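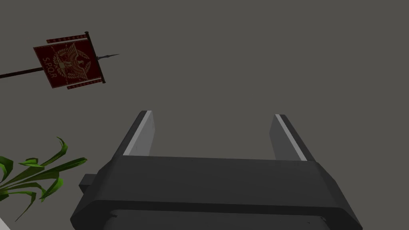
Workers at the Stirow packing hall in Skendholm will start training on Monday for a new kind of shift, in which much of the picking they now do by hand will be planned on a screen first and then passed to a robot arm.

Stirow ships props, banners, planters and other decor to theaters, museums and event companies. Few of its orders look alike. One carton may hold a potted plant and the next a replica flag on a pole, and for that reason the company put off automating the hall for years while other warehouses nearby went ahead.

The plan now is to rehearse awkward items in a computer simulation before the arm handles them on the floor. Pickers will open a model of the item, place the two-finger gripper where they think it should go, and try the grip. If the grip fails, they change the angle and run it again. Only grips that a picker has signed off on will be sent to the real arm.

"The people who know where a flagpole is heavy are the people who have been lifting flagpoles," said Urs Pfister, who manages the hall. "We did not want an outside office deciding that for them."

The hall employs 61 people. Stirow says there will be no layoffs tied to the change, and that promise is written into an agreement reached with the staff council in May. The agreement also says a picker who trains for screen work keeps the same pay grade during training and moves up one grade after 90 days on the job. Workers who do not want screen work can stay on the floor, although the company has not said how many floor jobs there will be once the system is fully running.

That last point still bothers some of the staff. Ottilie Lehner, who represents the packers on the council, said the talks went better than she had expected but left gaps.

"Nobody is being sent home, and that is in writing," Lehner said. "What is not in writing is what happens when someone retires. If that place is never filled, the hall gets smaller anyway."

Lehner said most of the questions she hears are about ordinary things. Packers want to know who is blamed if the arm drops an item that was signed off, and whether they will be timed at the screens. Under the agreement, damaged goods will be logged against the item and not against a worker's name. Screen time will be recorded for the first 60 days to help set up the schedule, then the recording will be switched off.

The work itself will feel different. Pickers now walk for most of a shift and lift long or bulky pieces above shoulder height, a regular cause of complaints to the company nurse. Screen work is done sitting down, in a room next to the loading doors. Shifts will be split so that no one spends more than half the day there. Lehner had asked for that rule after visiting a warehouse in Dranport, where operators told her about sore eyes and long hours without talking to anyone.

The first group has five trainees, chosen from those who signed up. Two have worked in the hall since it opened. Training will be run on site by Leite, the firm that supplied the arm and the software, and will take place during paid hours.

Pfister said the arm will begin with small boxed goods and potted plants. Banners, standards and anything else on a long pole will stay with the human crew until the grips have been tested further — he would not give a date.

The staff council will meet with management again after the first group finishes. Sign-up sheets for the second group are posted outside the break room and at the gatehouse.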